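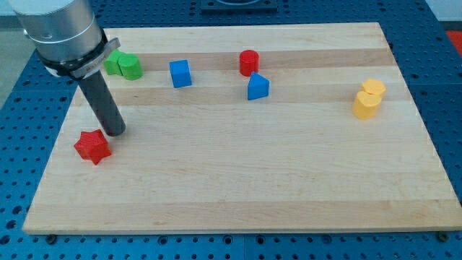
Pushing blocks with a plain rod: a comparison of two controllers
Project report, summer term
Friday, August 16, 2024

1. What we were asked to do

The Curalov group had claimed, in an internal note from January, that its learned controller moved blocks to a target "as reliably as a person with a joystick". Our project was to check that claim against the older Skitenel controller, which plans each push from a hand-written model of the block. I did not believe the note when I started and I only half believe it now.

2. Set-up

Both controllers drove the same arm with the same end piece, a straight dark grey rod with a rounded tip. We used a set of eight blocks in red, blue, green and yellow: cylinders, prisms, a cube and a star. They sit on a board of pale maple strips, which is fixed to the perforated table. The rod cannot pick anything up. All it can do is lean on a block and slide it.

We had planned to try the Dalsgaard two-finger gripper as well. It was dropped in week 7, as the mounting plate came with the wrong bolt pattern and the replacement missed our slot.

3. Method

Each run began with the blocks scattered by hand and one instruction, such as moving the star to the blue cube. A run ended when the two touched or when 36 seconds had passed. Every layout was used once with each controller. Scattering by hand is a weak point. We tended to leave more room between blocks as the day went on, which makes the job easier.

4. Results

The learned controller won on the cylinders and the cube. On the star it was no better than Skitenel, and with either controller the rod tip often caught between two points and turned the star on the spot. It failed on 14 runs where the wanted block was pressed up against another of the same colour. In most of those it moved both together and carried on as if all was well.

Skitenel was slower and gave up more often, but it stopped when it lost track of a block. I would count that in its favour. The note does not mention stopping at all.

5. Doubts

The learned controller was trained on 3,823 recorded pushes, all on this board. We wanted to repeat the runs on the Elik bench, where the surface is rougher, and were told there was no time. Until someone does, I don't see how "reliably" can mean anything beyond one piece of maple. The joystick comparison was never written up either, and we could not find the logs.

6. Next steps

Fixed layouts marked on a paper sheet, a second surface, and the star scored separately from the rest.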